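Home | Reviews | Guides | Workshop notes | Contact

Review: Datirgate practice kit for hand-held grippers

By Covadonga Sotomayor
18 February 2024

The Datirgate kit is a printed handbook, a set of check cards and a thin gauge for finger pads. It sells for 89 dollars. Dirport puts it out for small labs that have a gripper or two and no written rules for using them. We were one of those labs until July.

The handbook is short and most of it is sensible. Pads get checked at the start of each shift. Screws are looked at before the first grasp and again after 1000 cycles. Linkage bushings are on the 2000 cycle list, with play measured by hand. Every check has a card, and the card gets initials. If a check fails, the tool goes on the shelf with the card tied to it until a second person has signed.

I had expected to skip the chapter on work surfaces, but it changed how we do things. It asks for a cleared area between the fingers before the jaws are moved, and for anything else on the table to be pushed back past a marked line. We also open the jaws all the way and look at both pads side by side, which takes seconds.

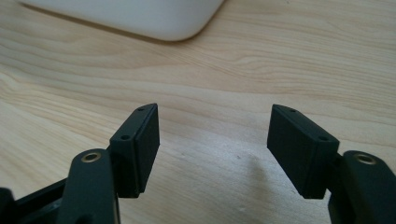 The screw check is the weakest part. The card has one box for all pad screws, so a loose one on the left and a loose one on the right get the same tick. We drew in extra boxes with a pen. The older Brurnevetti cards did this better, though they said nothing at all on bushings.

The gauge is fine. Mine came with a burr on one corner - a few strokes with a file fixed it. The cards are plain stock and pick up grease fast, so buy sleeves.

There are 18 cards in the box. Refills are sold separately, and the license lets you copy them for use on one site only. Worth buying if you are starting from nothing. If you already keep a log that people fill in, get the handbook alone.

Related reviews
Foley bench clamp, second version
Brurnevetti check cards
Torque drivers for small screws

Contact the editor | Copyright 2024 | Back to top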